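Search the manual
Enter keyword or error tone
Go

Duvia Earbuds Set-Up Guide
Section 3: Unboxing, First Charge and Pairing
September 7, 2025 | Anico Support Desk

Read this section before the earbuds go in your ears. It takes less time than finding one of them under the couch.

What you need
The box, the case with both earbuds, the charging cable and a phone. Clear a bit of table. A tablecloth is fine, and keeps small round things from rolling off quite so fast.

Unboxing
1. Lift the case straight up out of its insert. Do not turn the box over and shake it. People do this.
2. Keep the box and insert for at least 17 days, in case you need to send everything back. After that it may join the drawer where your other boxes live.
3. Open the lid with one finger. The hinge is small and does not enjoy being forced -- it stops where it stops.
4. Take out each earbud by the rounded head and peel the clear film off its charging contacts. If you skip the film, you will be writing to us about an earbud that "came dead."

First charge
5. Put both earbuds back, close the lid and plug in the cable.
6. Charge for 50 minutes. Any ordinary phone charger will do.

CAUTION: Do not charge the case on a bed, under a pillow or anywhere near the sink.

Pairing
7. Turn on Bluetooth on your phone.
8. Open the lid and leave it open. The blue light comes on.

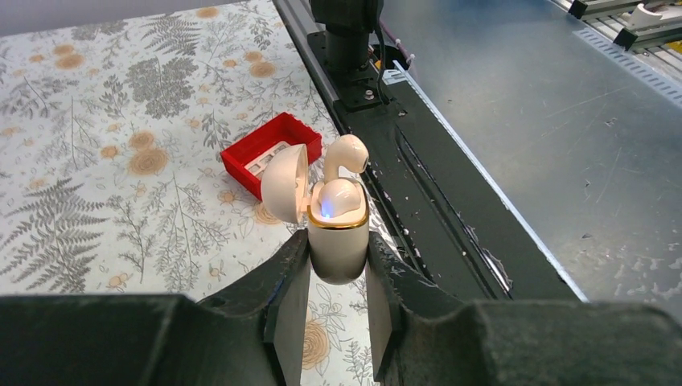 Fig. 3-2. Lid open, indicator light on. One earbud seated, one standing up out of the case.

9. Push both earbuds all the way down. A raised earbud is not charging, whatever the other one is doing.
10. Choose "Duvia" from the list on your phone. If your neighbor also owns a pair, move to another room and try again.

NOTE: The phone will ask to share your contacts. The earbuds work the same either way, and have no one to call.

Cleaning
Wipe the case and its gold band with a dry cloth. Metal polish will remove the shine you were hoping to improve. The battery is rated for more than 300 charges, so there is no need to ration them.

Related sections
Section 4: Touch Controls, Including the Ones You Will Press by Accident
Section 5: Replacing a Lost Earbud
Huamán Desk Speaker: Quick Start
Carar Charging Pad: Placement and Care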